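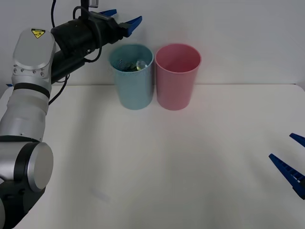

Trinton is a motion planning and grasp control package from Nuseck, sold per workcell. We ran it on a two-arm tabletop cell for most of June, replacing the Arrieta planner we had used before. Version 3 is the one reviewed.

## Planning

Setup took a morning. The collision model is built from primitives, and a tapered cup goes in as a truncated cone with one radius for the rim and one for the base. Arrieta made us use a mesh for that. Median planning time for a single-arm reach was 54 ms over 200 requests. Two-arm requests are slower, and the planner still treats the second arm as a static obstacle unless both are put in one group – a setting buried in the group file.

## Grasp control

Force limits are set per object class. Thin-walled cans need a low limit and a slow close, and the default profile has neither. We wrote our own for ribbed fingers closing on the body of a can, below the rim.
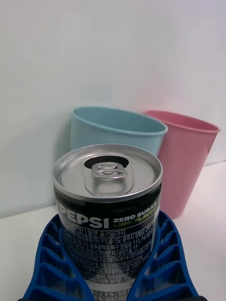
## Perception

The wrist camera feed goes through Clotosside, a separate module with its own license. Pose estimates on printed cans were stable at 25 frames per second. Shiny lids are harder: reflections pull the fitted center sideways, so we mask the lid and fit to the printed body. Overlapping cups get merged into one object at low viewing angles.
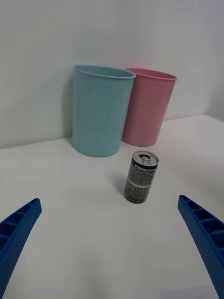

*3 min read*

## Tooling

The log viewer lines up joint states, camera frames and planner calls on one timeline, and it is the best part of the package. Export is CSV only. The command line tool returns exit code 0 on a failed plan, so our scripts parse the text output instead. Nuseck lists this as a known issue.

**Rating:** 3.5 out of 5. We renewed Trinton and kept Arrieta installed for two-arm work.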